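Vass 固形ワックス(帆布用)レビュー 塗布性、撥水、経時変化

Brirketachの帆布用固形ワックス「Vass」を一冬使った。購入したのは300 gの角棒で、色は無着色。成分表示は蜜蝋、パラフィン、植物油で、配合比は書かれていない。同社には液状タイプもあるが、本稿では扱わない。

外観は淡い黄色の棒で、断面は長方形。室温では爪を立てても浅い跡しか残らない硬さである。油脂臭は弱く、塗布後三日ほどで気にならなくなった。包装は紙箱と蝋引き紙のみで、使いかけを保管する容器は付属しない。当方では密閉できる平缶に移している。

塗布は、棒を直接こすりつけてからドライヤーで溶かし込む方法と、先に湯煎して刷毛で置く方法を試した。前者は塗布量を調整しやすく、生地の表側に薄い層が残る。後者は繊維の奥まで入るが量が過剰になりやすく、冷えた後に白い粉を吹く。説明書は前者のみを推奨しており、妥当な指示と考える。

棒の硬さは作業性に直接響く。室温が低い朝は表面を滑るだけでほとんど付かず、力を入れると角が欠けて粒になり、織り目に詰まる。棒を先に手で温めるか、弱い温風を当ててから使うとよい。平らな面であればそれで均一に塗れるが、縫製品では段差の処理に時間を取られる。

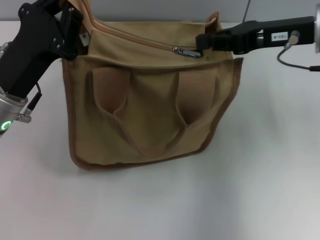

塗りむらの出方は、生地の厚みよりも形状に左右される。平織りの帆布を板に張って塗った試験片では、初回からほぼ均一な面が得られた。縫製された鞄では事情が異なり、縁に濃茶のパイピングが回り、前面にひだの寄ったポケットが左右に並ぶような形では、棒の角が入る場所と入らない場所がはっきり分かれる。ひだの山だけにワックスが乗り、谷は素地のまま残る。谷には削った粉を落として温風で溶かすか、綿棒で溶けたものを置くしかない。底の角のように生地が折れてたわむ部分は、先に詰め物をして形を張ってから塗るほうが早い。パイピングと本体で生地が異なる場合は吸い込みも異なるので、境目で一度手を止めたほうがよい。

撥水試験は簡易なものである。同じ反物から切った試験片を傾斜台に固定し、霧吹きで水をかけて裏面への透過を見た。無処理の片は早々に裏まで濡れた。一回塗りの片は表面で水滴が転がるが、同じ箇所に当て続けると織り目の交点から滲む。二回塗りでは、試験を打ち切るまで裏面に水が出なかった。三回塗りとの差は確認できず、三回目は硬くなるだけで利点がない。

折り曲げには弱い。二回塗りの片を同じ線で繰り返し折ると、折り目に沿って白い筋が出る。温風を当てれば筋は消えるが、撥水も折り目から先に落ちるため、見た目だけの問題とは言えない。蓋やマチのように毎日動く部分は、平面より短い周期で補修することになる。

色の変化も記しておく。無着色でも、塗布後の生地は必ず濃くなる。生成りは飴色に、カーキは一段暗い茶色に寄った。時間が経っても元の色には戻らない。購入前に端切れで確認するか、内側の目立たない縫い代で試すことを勧める。

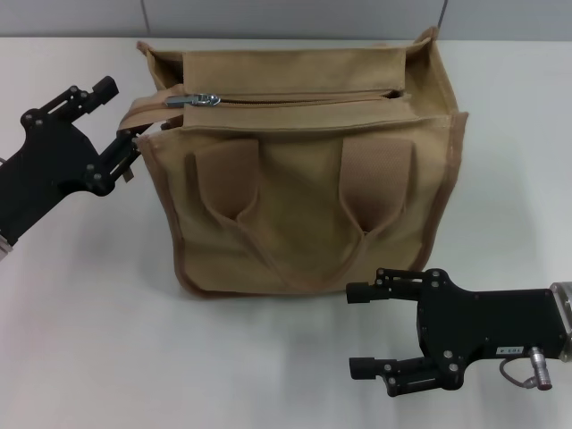
保守の手間は、塗布そのものより前処理に偏る。埃が残った面に塗ると灰色の膜になり、後から除去できない。馬毛ブラシで乾いた汚れを落とし、固く絞った布で拭いて、完全に乾かしてから始める。金具には養生テープを貼る。特にファスナーの務歯に溶けたワックスが入ると、開閉は一時的に軽くなるが、その後に砂を噛みやすくなる。コイル状の樹脂ファスナーには熱の問題もあるので、温風は離して当てるべきである。

移染と付着も確認した。白い綿布で塗布面を強くこすると、塗布翌日は薄く油分が付き、一週間後にはほぼ付かなかった。夏場の車内は試していない。説明書には高温下に放置しないよう記載があり、軟化点の数値は示されていない。この種の製品であれば数値を載せてほしい。

比較対象として、以前から使っているGoltutportの缶入りワックスを挙げる。あちらは軟膏状で、布に取って塗り広げるため、冬でも作業が止まらない。ひだや縫い目にも入りやすい。一方、乾くまでが長く、べたつきが翌週まで残る。仕上がりの硬さと持続はVassが上で、作業のしやすさはGoltutportが上というのが当方の評価である。平面の多いシートや前掛けならVassを選ぶ。ポケットの多い鞄なら、段差だけGoltutportで先に処理し、面をVassで仕上げる方法もある。両者を重ねても分離や白濁は見られなかった。

洗濯はできない。水洗いなら耐えるが、洗剤を使えばワックスは抜ける。食品を直接入れる袋、肌着に触れる裏地のない衣類にも向かない。

欠点は、低温時の硬さ、保管容器がないこと、軟化点の非表示。300 gという量は鞄ひとつには多すぎるので、小型の棒があれば最初はそちらを買いたい。総合では五段階で四とする。

コメント

Ljubica Radulović
二回塗りの間隔はどのくらい空けましたか。説明書に記載が見当たりません。

Parviz Fallahi
うちは湯煎派です。刷毛を温めておけば粉は吹きません。毛先が冷えると塗り始めで固まり、そこが厚くなります。

筆者
>Radulovićさん 一晩です。数時間で重ねた片もありますが、指で押すと跡が残りました。
>Fallahiさん 刷毛は室温のままでした。次に試します。

Elias Qaisi
古い帆布テントに使った者です。縫い目からの漏れは止まりませんでした。シーム剤は別に必要です。あと重くなります。

Fatemeh Ansari
蜜蝋の匂いが苦手な家族がいるのですが、三日で消えるというのは室内干しの場合でしょうか。

筆者
>Ansariさん 窓を開けた室内です。締め切った部屋では確認していません。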